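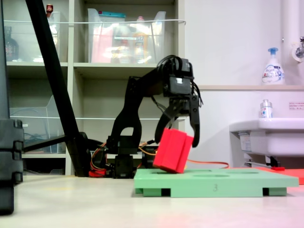 El brazo con la pinza de dos dedos y el bloque rojo, sobre la placa verde.

Categoría: Listas > Robótica de mesa > Pinzas y efectores

Asunto: Re: ¿dos dedos o ventosa?
De: Sofia Ververidis

Hola a todos:

Contesto entre líneas, que ya sé que a Chrysoula le molesta que se conteste arriba.

> El 10 de octubre, Chrysoula Ververidis escribió:
> Sigo pensando que para piezas de caras planas la pinza
> de dos dedos es una complicación gratuita. Con la ventosa
> de Clonent cojo el bloque por arriba y me olvido.

Te olvidas hasta que el bloque lleva una junta en la cara que toca. El rojo la tiene, y la ventosa de Clonent silba por ahí como una tetera. De 70 intentos con ella, 10 acabaron con la pieza en el suelo. El silbido, eso sí, muy afinado.

> Además, con los dedos la pieza siempre te llega torcida.

Siempre no, pero mira la foto y dame la razón a medias: el bloque está inclinado encima de la placa y así no hay quien lo apoye plano. Sospecho del servo de la muñeca antes que de los dedos. El manojo de cables negros pasa por encima de él y le tira hacia un lado en cuanto gira. Con los cables sujetos al eslabón con dos bridas mejora bastante. Con tres no se mueve nada, tampoco el brazo.

> ¿Y el controlador? ¿Sigues con el Gavalas?

Sigo. Lo comparé con el Keltcombe que me prestaste, misma trayectoria y mismos dedos. El Keltcombe frena más suave al llegar a la placa y el Gavalas da un cabezazo al final, pero el Keltcombe se me reinició en el ciclo 454 de una tanda de 1000 y volvió a empezar por el primero, tan contento. El Gavalas terminó la suya. Me quedo con el del cabezazo.

Me falta probar los dedos con funda de silicona de Bostenmont. Si alguien los tiene montados, que diga qué par le pone al cierre, porque la hoja que traen habla mucho de la silicona y nada del par.

La ventosa te la devuelvo cuando encuentre el racor.

Sofia

Este archivo utiliza cookies propias para recordar sus preferencias de lectura. Si continúa navegando, entendemos que acepta su uso.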